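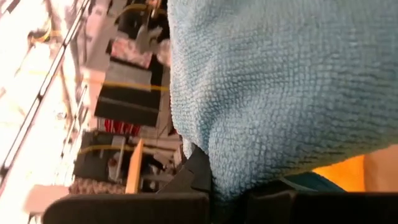
Tokik brings its color cloth sets to more homes this November

One color for each job, one bin for each color

Tokik, the household textile brand of Trodever, announces that its Hullier cloth sets will be available from November in all the shops of its partner Tymoshchuk. Until now the sets could be bought only by mail order.

The idea of Hullier is simple. Each kind of work in the home receives its own color of cloth. In the standard plan, blue is for glass and mirrors, yellow is for the kitchen, and orange is for the bathroom and the floor around it. After washing, the cloths are sorted again by color and put back in open bins, so the next person finds the right one without asking.

Before the start of sales, Trodever invited households to try the plan. In total 1,417 households registered and 1,252 of them sent back the final form. The most frequent wish was for a bin with clear walls, and 357 households wrote it in their own words.

"We had prepared many questions about the softness of the cloth, and people answered them politely," says Yatziri Galindo, product manager at Tokik. "But what they really wanted to discuss was where to put the cloths after the laundry. For this reason we changed the leaflet, and now the first page is about sorting." 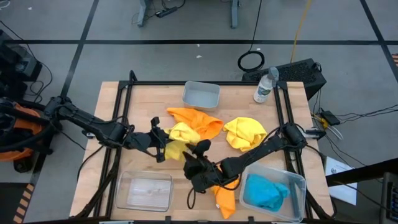

Yellow and orange cloths on the worktable, with a blue cloth already in the clear bin at right.

The leaflet also advises not to fold. Cloths for cleaning may go into the bin as they are, and a full load can be put away while the kettle boils. Families who prefer to fold will find a small drawing on the back page.

"My mother folds everything, also the floor cloths, and I did not want to argue with her," says Hooman Mazandarani, who wrote the leaflet. "Both ways are correct for us. Only the colors should not be mixed."

The cloths should be washed without fabric softener. New cloths should be washed one time separately before first use.

The first 100 customers in each shop will receive a second yellow cloth with their set at no extra cost. Bins are sold separately.

Press contact: Yatziri Galindo, Tokik, a brand of Trodever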